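4. Placing the heater and setting the first temperature

This section covers the Skostska Collel wall panel heater, from choosing the wall to running it through its first week. Wiring of the hard-wired version is covered in the separate sheet packed with the junction box. If you have the plug-in version, you need only this section and the safety page.

4.1 Choosing the wall

The heater warms people and surfaces in front of it as well as the air. Pick a wall that faces the part of the room where people spend most of their time.

1. Stand where you plan to mount the heater and look across the room. Tall shelves, sofas and screens will block the heat.
2. Leave at least 50 inches of open space in front of the panel.
3. Leave at least 4 inches on each side and 11 inches above. Shelves and window sills count as obstructions.
4. Check that a grounded wall outlet is within reach of the cord. Do not use an extension cord or a power strip.

CAUTION: Never mount the heater directly above or below an outlet. Do not mount it behind a door or where curtains can touch it.

Note: Outside walls are acceptable if they are insulated. On a bare masonry wall, fit the reflector sheet (sold separately) before the bracket.

4.2 Hanging the panel

1. Tape the paper template to the wall. The arrow must point up.
2. Check the template with a level, then mark and drill the bracket holes. Drywall needs the anchors in the parts bag. Studs need only the screws.
3. Fix the bracket and pull down on it firmly. If it shifts, take it off and use the spare holes.
4. Lift the panel onto the top hooks and lower it until both side clips snap.
5. Turn the locking screw on the right side a quarter turn clockwise.

Two people should lift the large panel. Hold it by the edges and keep your hands off the front coating.

4.3 Setting the first temperature

People who keep their hands and arms moving usually want a cooler room than people who sit and read. Clothing matters too. Set the dial for what people normally wear in the room, and change it only after the room has had time to settle.

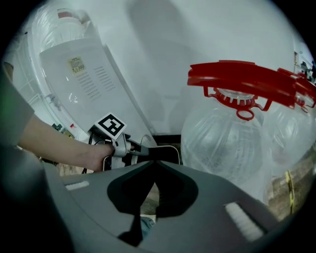

Fig. 4-3. Short sleeve, forearm bare.

1. Switch the unit on at the side. The green light comes on.
2. Turn the dial to the middle mark. Leave it there for the first evening.
3. On the second day, move the dial one mark up or down if needed. Wait two hours before moving it again.
4. When the room feels right, press and hold SET until the light blinks twice. The heater now returns to this setting after a power cut.

A slight smell during the first few hours comes from the coating and will fade. Open a window if it bothers you. If you still notice it after three days of use, switch the unit off and contact your dealer.

On the low setting the standard panel draws 218 watts. This is enough to hold a small, well-insulated room in November in most areas, but it will not bring a cold room up quickly. Use the high setting for that, then turn back to low.

4.4 Cold hands and drafts

If people complain of cold hands while the thermometer shows a normal reading, look for a draft before turning up the dial.

1. Close the doors and windows and turn off any fans.
2. Hold a strip of tissue paper near the window frame, the bottom of the door and any cable openings. Movement in the strip shows a leak.
3. Seal the leak, or move the seat or work area away from it.
4. Check the spot where people rest their arms. Metal and stone surfaces feel colder than wood at the same room temperature. A cloth or mat often solves the problem.
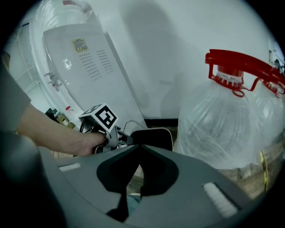 4.5 Using the Gemthorpe timer

The Gemthorpe plug-in timer fits all plug-in panels. It is not for use with the hard-wired version.

1. Set the clock wheel to the present time.
2. Push in one tab for each half hour you want heat.
3. Start the heat nearly an hour before people arrive. For a 7 a.m. start, push in the tabs from 6 a.m.
4. Leave the heater's own switch on.

CAUTION: Do not let the timer switch the heater on in a room where laundry is hung to dry.

For questions on timers and spare brackets, write to Anil Thomas at Dankwa Parts Supply. Have the model number from the lower left edge of the panel ready.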